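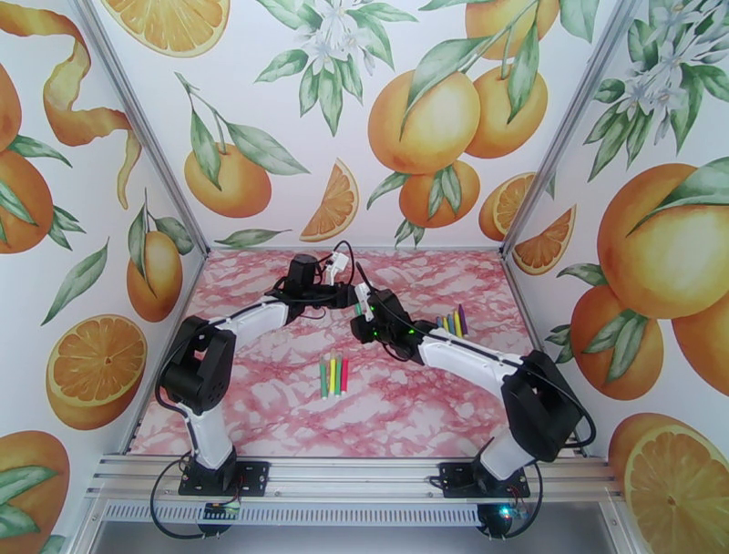

## Greyhound number two

Well, we went and did it. We've got a second greyhound! Her name is Biscuit, she's the colour of weak tea, and she has already taken the good end of the couch.

We picked her up on Saturday, April 28, 2018 from the Clollanley adoption day, 220 kilometres each way with our old boy Monty snoring in the back (he came along so they could meet on neutral ground - the rescue insists on it). Dalal Chamoun runs the foster side and she'd had Biscuit at her place for 12 weeks, so she knew all her funny little habits. Doesn't mind vacuums. Hates umbrellas. Will steal butter.

The meet itself was a bit of a non-event. They sniffed, they walked a lap of the oval side by side, and then they both flopped down on the grass and ignored each other. Dalal was thrilled with that. I'd been awake half the night worrying!

Home has been bumpier. Monty growled over his bed on the first night, so now there are 2 beds in 2 separate corners and they eat with the laundry door shut between them. Stairs are a mystery to her too, and my back is feeling it.

If you're anywhere near Clollanley and have been thinking about fostering, Dalal has nearly run out of carers and the next adoption day isn't until August. Message me and I'll pass on her number. Muzzle training post next, once I've bought more butter.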